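Retention period for paper shipping records
Plimer Records Management Forum > Policy Questions

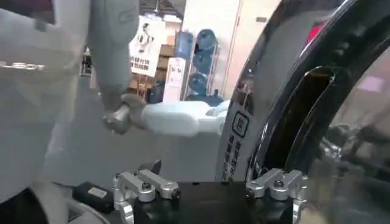 jillow_admin wrote:
How long must signed delivery receipts be kept once they have been scanned?

Plimer_Moderator wrote:
The current schedule calls for 70 days after the scan has been checked. Receipts tied to an open claim are kept until the claim is closed.

dockside_records wrote:
I would ask that the 70-day rule be reviewed. Our office at Plurkavetti checked 1,394 scanned receipts in March, and several had signatures too faint to read. The paper copy was the only usable record.

jillow_admin wrote:
Faint signatures should be caught when the scan is checked. Keeping every sheet longer places the cost on offices that already check their work.

dockside_records wrote:
That assumes each sheet is checked. Our written procedure requires a sample of 100 from each batch of 1,000 -- the rest are filed unread.

Li_filing wrote:
Our office follows the same sampling procedure. I do not support a longer period for all receipts, but carbon copies could be given their own category.

Plimer_Moderator wrote:
Requests for a new category must be sent on the schedule change form by 15 Nov 2018. Please attach a sample of the affected receipts, with customer names covered.

dockside_records wrote:
The form will be sent. I maintain that one longer period for all receipts would be easier to apply.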